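Home Student Work Reports Workshops Contact

Sorting and Holding Containers on a Shared Workbench
Student Project Report, Department of Applied Design
Submitted Saturday, December 26, 2020

Summary

This report presents the results of a student project on the use of containers at shared worktables. The project was carried out in the Drelleseo teaching workshop, where several groups use the same tables in turn and where small items are often left behind, mixed together or put away in the wrong place. The aim was to find out whether a simple arrangement of one large bin and one smaller upright container could keep the middle of a table clear during ordinary work. The arrangement was tried over 18 sessions. The report describes the setting, the method, the findings and the changes proposed for the next group.

1. Background

The workshop was fitted out when the department moved into the Rilance building. The tables were chosen for their size and have served well, but no storage was planned for the table level. Shelves stand along one wall and are used for materials that belong to the department as a whole. Items in daily use, such as clips, offcuts, tape rolls and packing pieces, have no fixed place.

In March the department asked students in the second-year course to propose improvements that could be made without building work. An earlier group had proposed drawers under each table. That proposal, known as the Boonyarit plan after the furniture supplier consulted at the time, was set aside on grounds of cost. The present project began from the opposite position. It was assumed that the tables would stay as they are and that any storage would have to be placed on top of them and removed easily.

2. Question and Scope

The project addressed one question: where should containers stand on a shared table so that people use them without being reminded? The choice of container was treated as a secondary matter. Chemical waste, sharp tools and electrical parts were outside the scope and continued to be handled under the workshop rules.

3. Method

Two positions were compared. In the first, both containers were placed together at the center of the table, within equal reach of every seat. In the second, they were set apart, with the large bin at the left side and the upright container toward the right, leaving the surface between them free. Each position was used for the same number of sessions.

The sessions followed the normal course timetable. Users were told which container was for loose items to be kept and which was for items to be discarded, and were given no further instruction. At the close of each session the group noted what remained on the table surface, what had been placed in the wrong container, and any remarks made by those who had been working there. The budget allowed for containers to be bought new, but most were found in the department store room – a labeled carton from Zorunico contained several that had never been unpacked.
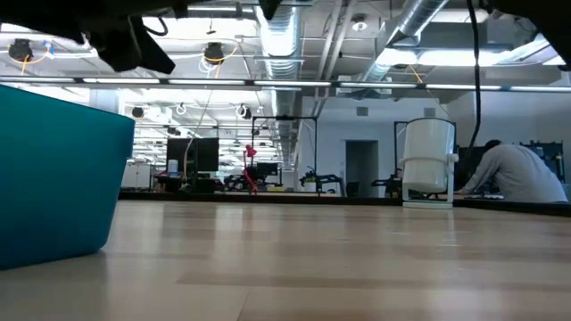

Reading time: 4 minutes

The second position is the one recommended in this report. The teal plastic bin stands on the left side of the light wooden tabletop, and the white cylindrical container stands upright in its white stand to the right of center. The wood between them is left clear for work.

4. Findings

4.1 Position

With the containers at the center, users reached them easily but worked around them with difficulty. Long pieces of card could not be laid flat, and in several sessions the bin was moved to the floor and left there. Once it was on the floor it was seldom used. With the containers set apart, they were moved much less often, and users at the far end of the table were willing to stand up or pass items along.

The amount left on the surface at the close of a session was smaller with the separated arrangement. The difference was most noticeable in sessions with packing work, which produces many light offcuts in a short time.

4.2 Height

The height of the bin wall had an effect that the group had not expected. A person seated close to a tall bin cannot easily see what is inside it, and items to be kept were sometimes dropped in among items to be discarded. Placing the bin to one side reduced this problem but did not remove it. A label on the outer wall helped during the later sessions.

4.3 Stability

An upright container has a small base compared with its height, and users asked for it to be held in place. A stand was preferred to tape or clamps, which mark the wood and take time to remove. No loss of working space was reported as a result of using a stand.

5. Limitations

The project was limited to one room and to students who already knew the workshop. Results may differ with visitors or first-year groups. The notes on misplaced items depended on the judgment of whoever was recording, and this varied between sessions. The two positions were also not tried in random order – the central position came first throughout – so some of the improvement may be the effect of practice.

6. Recommendations

The group recommends that the separated arrangement be adopted on all tables used for packing and light assembly. The large bin should carry a label on the side facing the seats. Upright containers should be placed in stands. Tables used for drawing should be left without containers until a shallower type has been tried.

A second trial with a first-year group is proposed for the coming term. The recording sheets have been left with the workshop office and may be used again without changes, except that the column for remarks should be made wider.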